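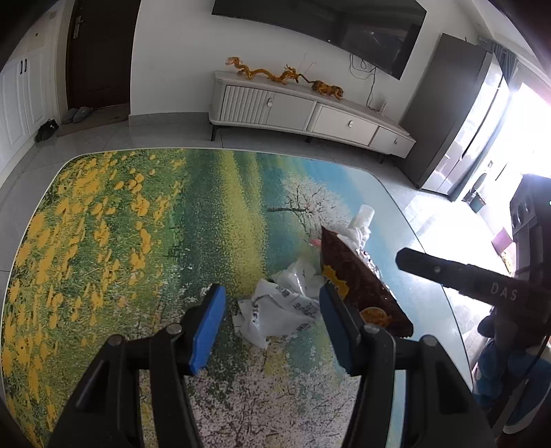

Por Bindu Shetty | Opinión | Lectura de 6 minutos

La mesa de centro tenía encima una bolsa de aperitivos abierta, una bolsa de plástico blanca arrugada y un trapo o pañuelo hecho un bulto con un botecito blanco encima. Nada más difícil que eso. Pasé una mañana de diciembre viendo cómo se recogían mesas así en la jornada de puertas abiertas de Tovness, y salí con una opinión distinta de la que llevaba.

Tovness enseña a robots domésticos a ordenar. Para eso necesita personas que ordenen primero, con unas pinzas de mano que registran cada movimiento. La demostración no se hace en un laboratorio. Se hace en pisos amueblados, con su televisor en la pared, sus zapatillas en el felpudo y sus figuras doradas sobre el mueble. Éramos 25 visitantes repartidos en turnos, y a mi grupo lo acompañó Chih-ming Yen, que coordina las sesiones de grabación.

Yen explicó poco y dejó hacer, cosa que agradezco. Nos dieron las pinzas, dos dedos negros con una almohadilla azul en la cara interior de cada uno, y nos pidieron que recogiéramos la mesa. Yo tardé más de lo que habría tardado mi hijo de seis años con las manos. La bolsa de plástico cede, se dobla y se escurre. Si se aprieta por el centro, se levanta un pico y el resto se queda pegado al cristal. El envoltorio del aperitivo es más rígido, pero hay que decidir por dónde se coge para no volcar las migas que puedan quedar dentro. Son decisiones que tomamos en casa sin darnos cuenta y que allí había que tomar una por una.

Mi primera tesis es sencilla: este trabajo es trabajo y debería tratarse como tal. En la sala se habló mucho del robot futuro y muy poco de quien sostiene las pinzas. Sum-yee Huang, que lleva unos meses grabando sesiones, me contó que en un turno normal repite la misma tarea 30 veces, cambiando los objetos de sitio entre una y otra. Le pregunté si se cansaba. Me contestó que la muñeca sí, y que lo peor era empezar otra vez con la mesa recién desordenada. Según el cartel de la entrada, el proyecto suma 3922 sesiones. El cartel no decía cuántas personas las habían hecho ni en qué condiciones. Lo pregunté al final y me remitieron a un correo.

No creo que haya mala fe. Creo que hay costumbre. Las empresas de automatización presentan sus máquinas como si hubieran aprendido solas, y el público lo acepta porque es una historia más vistosa. En la visita, una señora preguntó cuándo podría comprar el aparato. Ninguno de los presentes preguntó cuánto cobra quien recoge la bolsa. Yo tampoco lo hice en voz alta, y me lo reprocho.

Mi segunda tesis va en dirección contraria a la de algunos colegas. Se suele escribir que es absurdo gastar tanto dinero en que una máquina tire un envoltorio. Antes pensaba lo mismo. Mi madre vive sola, tiene artrosis en las dos manos y hay días en que la mesa del salón se queda como está. Para ella un aparato que recoja con cuidado y sin romper nada tiene un valor claro. Lo que se desprecia como tarea menor es lo que primero se pierde con la edad, y quien se ocupa de ello en su lugar suele ser una hija o una asistenta mal pagada.

Ahora bien, para que sirva en casa de mi madre tiene que haberse probado en casas como la suya. Le planteé esto a Rafia Hayat, responsable de viviendas en Tovness. Me dijo que trabajan en pisos de distintos tamaños y que en primavera abrirán otro grupo en Lendora, donde los edificios son más viejos. Me parece bien. También me parece poco. En una casa de verdad hay cortinas mal corridas, un sol de mediodía que entra por el balcón y deslumbra, cables colgando y cosas que parecen basura y no lo son. Un pañuelo arrugado puede ser de papel o puede ser el que bordó una abuela. Pregunté cómo se decide qué se tira. Hayat respondió que, de momento, lo decide la persona que graba.

Esa respuesta me pareció la más importante de la mañana. Cada sesión lleva dentro un criterio doméstico, el de alguien que considera que esa bolsa sobra. Convendría que las empresas publicaran ese criterio y que el comprador pudiera cambiarlo. Convendría también que figurara en algún sitio el nombre, o al menos el número, de quienes lo aportaron, y que el contrato dijera qué pasa con las grabaciones cuando se marchan.

A la salida nos dieron café y un folleto. El folleto tiene seis páginas y en ninguna aparece Sum-yee Huang ni nadie de su turno. He escrito al correo que me indicaron para preguntar por las tarifas y los descansos, y publicaré la respuesta en esta misma columna cuando llegue.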